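Nastomance shared workshop - build night minutes, April

Taken by me again, so blame me for the spelling. We started at 7:10 because the kettle was slow, and I'm writing this up from the back of a parts envelope plus whatever I can remember.

Last month's minutes

Agreed with one fix. I wrote that the shelf bot's base was finished. The base is cut and drilled. It is not finished, the wheels are still in their bags, and the Mostell motor plate has to go back on the mill before anything gets bolted to it. Sorry to everyone who turned up expecting to drive it.

Money

We had 695 in the build pot at the start of the month. We spent 119 on the second pair of servos, a length of drag chain, a bag of M3 inserts and more of the stretchy silicone sleeving that everybody uses for everything. I have the receipts in the tin. The hub bill hasn't come yet so that isn't in there.

Somebody asked if we could spend the lot on a proper arm and be done with it. We talked about this for far too long, same as in winter, and ended up where we ended up in winter: we want to build the arms ourselves, that's the fun part, and if they're still drooping by fall we'll look again.

Shelf bot arms

Left arm is together up to the wrist. It holds its own weight with the elbow out straight, hooray! It doesn't hold its own weight plus a hardback. The shoulder servo buzzes and gets warm, and after a couple of minutes I don't like the smell. We're going to try the spring off the old desk lamp as a counterbalance before we buy anything bigger. I've got the lamp at my place and will bring it.

Right arm is a bracket and a lot of optimism. The printed upper link split along the layers when we pressed the bearing in. I'd like to reprint it lying down, with more walls, and ream the hole a hair before we push anything through it. The Gisaseo printer is free most mornings if anyone can babysit a long job.

Hand grippers and the book table

This took up most of the evening and I enjoyed it the most, so it gets the most room.

For anyone who missed last time, the plan is to do the book jobs by hand first, with a gripper in each fist, and use what we learn (and what we record) to teach the arms. Picking up a picture book sounds like nothing. Then you try it with two little jaws where your fingers should be and you find out how much your thumb was doing for you.

We settled on a few house rules for the table. Covers facing out when they go in the stands. Clear acrylic stands only for now, though there was some grumbling about this, as they're hard enough to see with your own eyes and the camera can't be having a nice time with them either. I said if it works with the clear ones it'll work with anything. We'll see if I eat those words. Mixed sizes every time, so there's always at least one skinny book and one big one in play, and no lining everything up neatly before you begin.

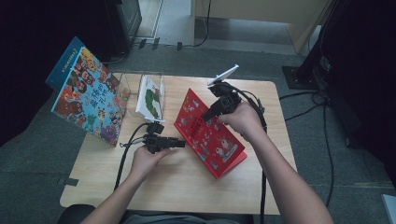
The triggers came up next. Two of us have smaller hands and the reach is just that bit too far, so by the end of a session you're squeezing with your fingertips and your forearm is complaining. I'll print a shorter trigger and a fatter one and we can swap them around. Please don't sand the existing ones! If you want to try a shape, grab the file and print your own.

Jaw pads: the plain jaws slide on glossy covers, everyone agreed. Thin foam grips well but peels at the corners. The silicone strip stayed on but leaves a faint smear, and I'd like to keep the books nice. Next to try is the rubbery shelf liner, cut narrow and glued. If you've got some left over from a kitchen drawer, bring it.

Cables. Oh boy. We had a long discussion and I'm only putting down what was decided. Leave enough slack that you can reach across the table with either hand. Run the cable on the outside of your arm if that's comfortable. Check your feet before you stand up. The overhead idea (bungee from a hook, cable hanging down) got a lot of support but the ceiling is the landlord's, so I'll write to Nowakowski and ask before anyone gets a drill out.

We'd like 400 good runs before we try training anything. A good run is one where the book ends up where you meant it to go and you didn't put a gripper down halfway through to scratch your nose. Bad runs get kept too, in their own folder, named the same way. I'm hopeless at naming files so somebody please check mine.

There was also a question about whether both hands have to be busy the whole time. No. If one hand is waiting, let it wait, just keep hold of the gripper and keep it out from in front of the book. I kept waving mine about like I was conducting a band and had to be told.

Software

Short one. The laptop now starts both grippers from the same script, so no more counting down out loud and pressing two things together. The timestamps still wander apart over a long session. Until that's sorted, stop and restart between books. Somebody wants to rewrite the whole logger in a weekend and I've asked that it go in a separate branch, please, where it can't hurt me.

Workshop bits

The bandsaw guard is loose again. Don't use it until the new knob is on. The soldering bench needs tips, mostly fine ones. Whoever borrowed the long hex keys, I need the 2 mm back for the wrist screws and I'll ask no questions.

We also agreed that small brackets and clips go back in the tray at the end of the night. I've stepped on enough of them in socks.

To do before next time

Me: lamp spring, short and fat triggers, letter to Nowakowski about the hook.
Arm group: reprint the upper link lying down, send the motor plate back to the mill.
Book table group: shelf liner pads, second set of runs with the skinny books.
Laptop people: timestamps first, then the exciting stuff.
Anyone: picture books you don't mind lending. Hardback is best, floppy ones are a problem for later.

Any other business

Open evening. Some of us want to show the book table to visitors, some of us want the shelf bot rolling first. Left undecided and carried over to next month. If we do go ahead I'd want a spare gripper ready, plus chairs that don't squeak.

Finished at 9:25, then stood by the bins talking about gear ratios until it got too cold.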